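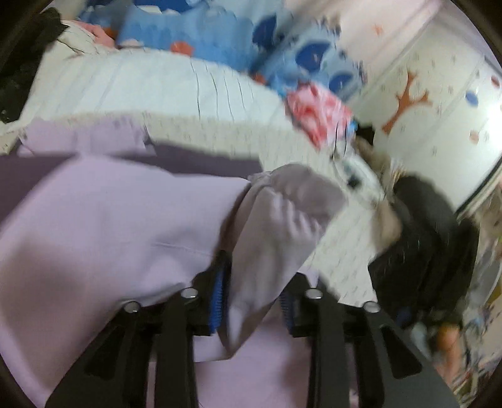 How a Gripper Learns to Pick Up Clothes

Pliron is a workshop where machines are taught to handle soft things. Once a year it opens its doors to families. This page explains what visitors saw at the open day on 30 April 2023, and how the work is done.

Why cloth is hard

A wooden block has one shape. A robot can measure it once, and the block will be the same the next time. A sweatshirt has no fixed shape. Drop it on a bed and it lands one way. Drop it again and it lands another way. The sleeves may be under the body, or inside out, or twisted together.

To pick up a block, a robot needs to know where the block is. To pick up a sweatshirt, it also needs to find a part that can be pinched. That part is usually a fold. A flat piece of cloth gives the fingers nothing to close on, so the fingers have to push it together first until it rises into a small ridge.

The hand-held gripper

The tool used for this work is called a hand-held gripper. It has two fingers that open and close, like kitchen tongs. A person holds it and does ordinary jobs with it, such as lifting a sleeve. A camera on the tool records each job from close up.

The fingers have pads on the inside. The pads are ridged, with many small teeth. Cloth is slippery against smooth metal or plastic. The ridges press into the cloth and stop it from sliding out. You can test this at home. Pinch a T-shirt between two smooth spoons and pull. Then wrap a thick rubber band around each spoon and try again.

The camera lens is very wide. It bends straight things near the sides, so a flat wall can look curved. The wide view lets the computer see the fingers and much of the room at the same time. When the tool moves fast, things can also look smeared. This is called motion blur.

From pictures to practice

One recording teaches a robot very little. At the open day, the team had a set of 1,128 recordings of people picking up clothes. A computer program named Culari studies them and looks for patterns: what the cloth looked like before a pinch, how far apart the fingers were, and which way they moved next.

After that, a robot arm tries the same job. Taner Kaplan ran the demonstration in the Irketti room. The arm made 70 tries at lifting a sweater and dropped it 18 times. Each drop was saved, and the team used the drops to choose what to record next. In January the arm had been tested on towels only. Towels are easier – they have four corners and no sleeves.

What visitors could do

Children aged eight and over could use a gripper at the Nwosu table. The task was to take hold of a sleeve, lift it and lay it flat. Most people closed the fingers too early and caught only air. The staff gave one instruction: touch the cloth first, then squeeze.

Words to know

Gripper: the part of a robot, or a hand tool, that takes hold of things.
Lens: the curved glass or plastic at the front of a camera.
Motion blur: smearing in a picture when something moves quickly.
Recording: pictures and movements saved so a computer can study them.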